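Save file gone after moving Skidance to a new memory card?

Asked by Teresa Nogueira

I've been playing Skidance on my handheld since April and I'm (was?) 64 tracks in with 3,461 drift medals. The built-in storage was full so I bought a bigger card, moved the game over through the settings menu, and now when I start it up I get the intro movie and the name entry screen like I've never touched it. I haven't typed in a name yet because I'm scared it'll write over something.

The old card is still in a drawer and I didn't format it. I did try putting it back in and the game wouldn't launch at all, it just bounced me to the home menu. My profile still shows all the trophies, so something remembers me. Is there any way to get the save back? I really don't want to do the ice canyon cup again – it took me most of a week.

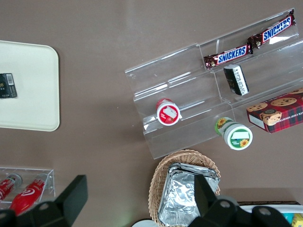 Also, not sure if it matters, but I have the Prernach track pack installed and that one stayed on the built-in storage when I moved everything else.

3 answers

Ginette Bouchard
Good call stopping at the name screen! Your save is very likely still there. Skidance keeps it separate from the game, and after a move it looks for the track pack first. If the pack is in a different place from the game, it acts like you're a new player. Same thing happened to me, and I had a full evening of panic before I figured it out.

What I did: close the game all the way (don't just put it to sleep), go to storage, move the Prernach pack onto the new card too, then restart the whole system. When it comes back up, the title screen should say Continue. If it still says New Game, go to Options from the title screen and pick Rescan Saves. It sat on a black screen for 4 minutes on mine, so let it run.

Once you're back in, make a copy in slot two before you race anything. Oh, and your ghost laps might be missing. Mine were – they came back after I opened the time trial menu a couple of times.

surow_fan212
had this on the old version, just reinstalled and it was fine. might of been cloud save though, I don't remember if I had that on. the Surow circuit is the best one btw

Sandhu
Ginette's fix is the one to try first. I'd skip the reinstall until you've done that, as deleting the game asks if you want to delete save data too and the box is already checked. Easy to miss.

If you're on version 212 of the track pack, update it before you move it. That one got stuck halfway for me and I had to download the pack all over again.

Comment from Teresa Nogueira
It says Continue!!! Moved the pack, restarted, didn't even need the rescan. All my medals are there. Ghost laps are gone but I'll try the time trial thing tonight. Thank you so much, Ginette.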